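Speaker notes: Holding torque and heat in small geared actuators
Zeman Drives technical session, 8/10/25
Slot: 36 minutes including questions

Slide 1. Title
Leave up while people sit down. State the scope once: brushed and brushless gearmotors under 200 W, continuous duty, ambient air cooling. Steppers are out of scope. Linear actuators are covered in the afternoon session.

Slide 2. Why holding is the hard case
At stall the motor does no mechanical work, so all electrical input ends up as heat in the winding. Back-EMF is zero and current is limited only by resistance and the controller. Torque goes with current, loss goes with current squared. Halving the holding torque cuts copper loss to a quarter. Write this on the whiteboard and leave it there for slide 5.

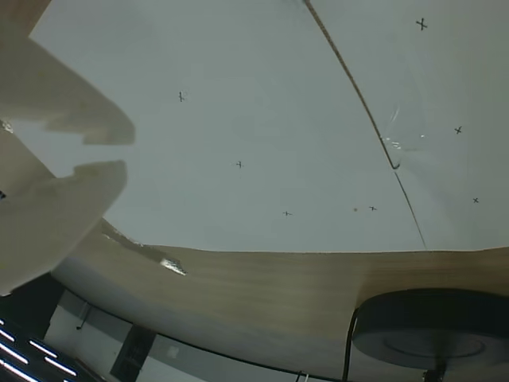 Gearbox friction helps when holding and hurts when lifting. A worm stage with low back-driving efficiency may hold the load with the motor off, but don't rely on it where there is vibration. Planetary stages back-drive readily and need a brake or continuous current.

Slide 3. Thermal model
Two-node model: winding to housing, housing to ambient. Point out the two time constants on the plot. The winding responds in seconds, the housing in tens of minutes. A housing thermocouple will therefore miss a short overload completely.
Copper resistance rises by close to 0.4 per cent per degree. At constant current the loss climbs with temperature, so iterate the calculation. One pass using cold resistance gives an optimistic answer.

Slide 4. Ferudik test series
Eight units, same winding, three gear ratios. Each was clamped to an aluminium plate, then retested on a plastic mount. Winding temperature was found by resistance measurement at switch-off, extrapolated back to zero time.
Result to read out: on plastic, permissible holding current fell to 80 per cent of the plate-mounted value. The catalogue rating assumes the plate. Ask the room who checks the mounting condition on a data sheet before sizing.

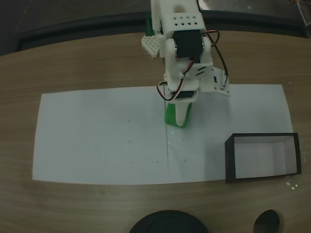
Zeman Drives | Applications Engineering, Staltow

Slide 5. Reducing holding current
Go back to the whiteboard. Options in the order we would try them:
- Counterbalance the load with a spring or mass.
- Add a power-off brake. Allow for engagement time and the sag during it.
- Drop the current after the move settles and restore it on position error.
- Raise the ratio. Check reflected inertia and output speed again.
The third option needs a deadband wider than the gearbox backlash or the loop will hunt. Show the Trallau controller trace, upper plot only. The lower plot uses the old filter settings, so skip it.
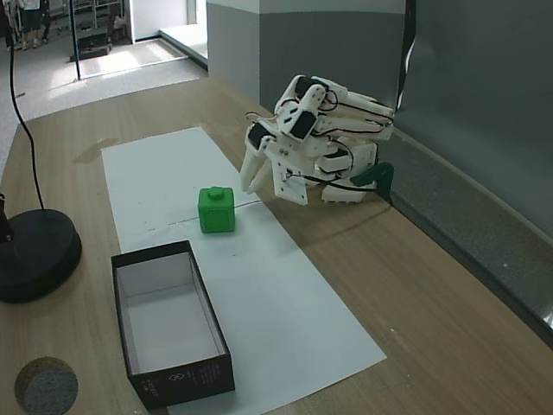 Slide 6. Controller settings
Set the continuous limit from the thermal calculation, with the motor on its real mount. Set the peak limit from gear tooth strength, then check it against the magnet limit. On most small units the gearbox governs.
I²t protection has to keep its accumulated value through a power cycle. If it resets to zero, an operator who cycles power after each trip can cook the winding. Trallau firmware stores the value. Check this on any other controller.
Cable: voltage drop on long runs eats into available speed but has little effect on stall torque, provided the supply has headroom.

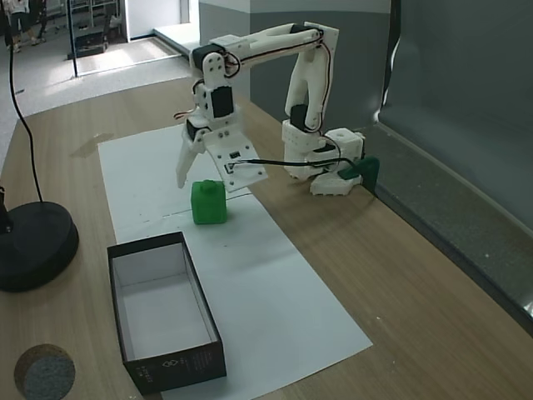
Desktop arm with servo joints.

Slide 7. Worked example
Horizontal arm, load at full reach, geared joint. Go through the moment sum slowly and include the mass of the outboard actuators, as this term is often dropped. Convert to motor torque using holding efficiency. Iterate winding temperature twice. Handout has the full working.

Slide 8. Questions
Likely ones: duty cycle averaging (use RMS current only if the cycle is short against the winding time constant), grease at low temperature, and whether the Ferudik data applies to frameless motors. It does not. Spare slides 9 and 10 have the brake timing curves.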